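Pitch Bearing Retrofit, Atinga Site
Progress report to Mitadine
Sep 11, 2020

Work in August went mostly to the blade pitch bearings. Crews have now inspected 78 of the 189 bearings covered by the grant. Grease samples were taken from each one and sent to Grellidus for particle counts. Results are back for the first batch only.

The samples show more iron than we expected in the older turbines on the north ridge. We have put 11 bearings on the replacement list. None of them needed an immediate shutdown, but two turbines are running at reduced output until parts arrive.

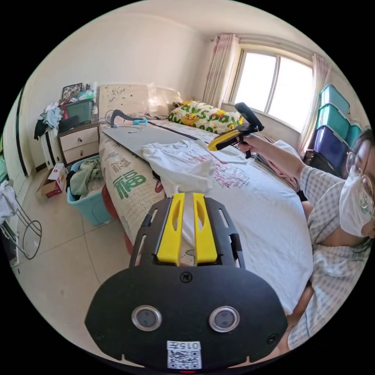
Delivery is the main problem. Cinoreck moved its ship date for the new seal kits back by three weeks, and the crane booking had to move with it. The crane company did not charge us for the change. We still plan to have the first replacements in before the high-wind season, though there is very little slack left.

Spending is under plan so far, mainly on account of the crane. That money will be needed later and should not be read as savings. The one extra cost was for load sensors. We ordered a second set after the first gave uneven readings at low rotor speed.

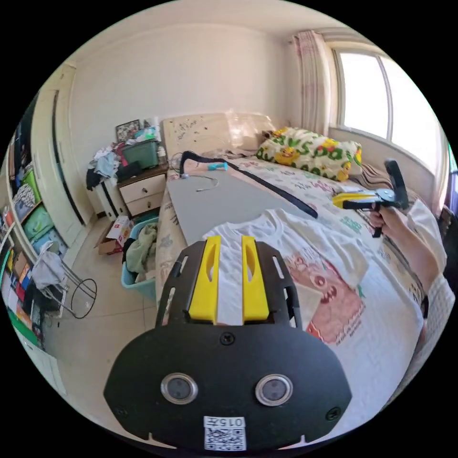 Drivetrain and Bearings Group

The test rig has logged roughly 2000 hours on the new grease. Wear on the raceway is within the limit set in the proposal. The rig will be stopped once more for a teardown, and measurements will be in the next report.

We ask Mitadine to approve moving the unused travel funds to lab fees. A revised budget sheet is attached. Questions on it can go to Golnar Tehrani.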